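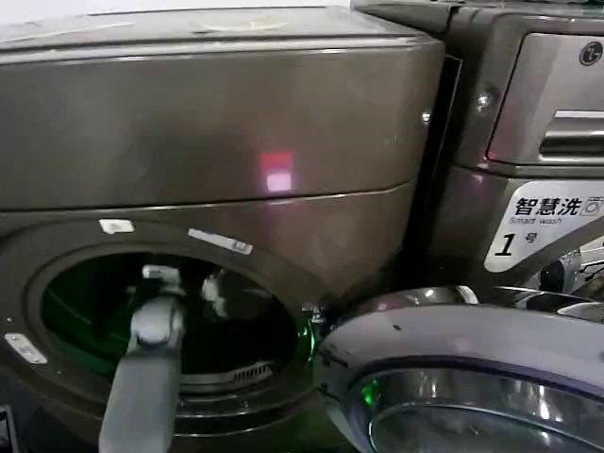
Teleop demos, small cloth left in drum — keep or bin the failed grabs?

Asked 20th July

Collecting examples for a policy that empties front loaders. Operator drives the arm, we log head view plus joints, then train. Aim is 3000 episodes on the Trenex arm. Trouble is the last bit of white cloth. Sits back in a dark drum, green light from the rim tints everything, operators miss and go again. Do I cut the misses out or leave teh whole thing in? Also does it matter that every episode is the same pair of machines?

2 answers

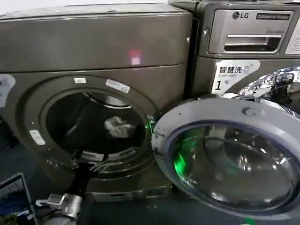
answered by ustitz_lab

Leave them in, if the operator recovers. A miss then a second go is the most useful thing you'll record, otherwise the policy never sees what to do after closing on nothing. Bin the ones where they give up, or tag them as fails and keep them out of training.

Do trim dead time though. We had 19 episodes where the arm just hung in front of the opening while someone talked. Policy learned to hang there. Took us until October to spot it.

Same machines — yes it matters. Move the base a bit between episodes, change where the cloth sits, leave the door at differnt angles. Start each one from a new arm pose, we used 6. And lock your white balance before anything else, the green will drift on auto.

answered by Madov

just collect more. almost any policy gets better with more data

Comment from asker: thanks both, tagging the give-ups tonight. Will try the door angles too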